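Search products
Enter keyword or code
Go

Otmont Interior Matt

Otmont Interior Matt is a water-based emulsion for walls and ceilings in homes, schools, offices and other dry indoor areas. It is supplied ready for use and is intended for application by brush, roller or airless spray. The finish is flat, with a low sheen that helps to hide small faults in older plaster. The product is made at our Dronbridge works and is held in stock at the Brotuvbridge trade counter throughout the year.

Colours

The range comprises 118 shades, divided into whites, stone colours, greys, greens and a smaller group of deeper tones. The stone colours and warm greys are the most frequently ordered for corridors and shared rooms, where a strong white can look harsh under artificial light. All shades other than Brilliant White are mixed to order. Mixed paint cannot be returned unless it is found to be faulty, and customers are therefore advised to try a sample pot on the wall before placing a full order.

Colour cards are issued free of charge on request. Printed colours are as close as the printing process allows, but they should be treated as a guide only. A shade will often appear darker on a ceiling than on the wall beside it, and the same shade may look cooler in a north-facing room. Samples should be viewed in the morning and again after dark with the usual lamps switched on.

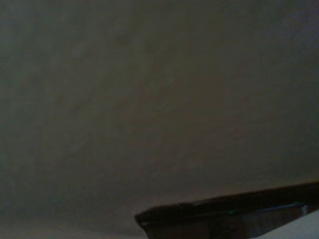

Where two or more tins are needed for one area, check that the batch numbers on the lids match. If they do not, pour the tins into a larger clean container and stir them together before starting. Keep a small amount back in a sealed jar for later repairs, and write the shade name and batch number on the jar.

Preparation

Surfaces must be clean, sound and dry. Remove loose or flaking paint with a scraper and wash down greasy areas with sugar soap, rinsing well with clean water. Fill cracks and holes with a suitable interior filler, allow it to harden, and sand until level. Dust should be removed with a damp cloth before painting begins.

New plaster must be fully dry before any paint is applied. The first coat should be a mist coat, thinned with clean water in the proportions printed on the tin. Bare timber and metal should be primed with a product suited to the material. Water stains and smoke marks will show through emulsion and should first be sealed with Tichý Stain Block, which is listed under Primers and Sealers.

Application

Stir thoroughly with a flat stick, reaching the bottom of the tin. Two coats are normally sufficient. A third may be required where a pale shade is used over a dark one, or where the surface takes up paint unevenly.

Cut in along edges and corners first, then roll the main area while the edges are still wet. Work away from the window, in sections of a comfortable width, and finish each section with light strokes in one direction. Going back over paint that has begun to dry is the usual cause of patchiness - this is most noticeable on ceilings and on long walls lit from one side.

Do not apply when the temperature of the room or the wall is below 7 °C. Keep the room ventilated during work and until the paint has dried. Clean brushes and rollers with water straight after use, and do not empty leftover paint or washings into drains.

Cleaning and care

Painted surfaces may be wiped gently with a soft, damp cloth once the paint has hardened fully. Hard rubbing will polish a matt finish and leave shiny patches. For kitchens, stairwells and other areas that need regular washing, we recommend Otmont Durable Eggshell, available in the same shades.

Ordering and delivery

Trade account holders may order by telephone or at the counter. Orders of £320 or more are delivered free of charge within our normal delivery area, and smaller orders may be collected from Brotuvbridge. Stock colours are usually ready for collection on the next working day. Contract orders above 2,000 litres are produced as a single batch and should be discussed with us in advance - the period before the October half-term is particularly busy.

Technical questions, including requests for safety data sheets, should be addressed to Brahim El Idrissi in the Technical Department. Please give the product name, the shade and the batch number, together with a short account of the surface to be painted and any coatings already on it.

Contact us | Copyright Otmont. All rights reserved. | Back to top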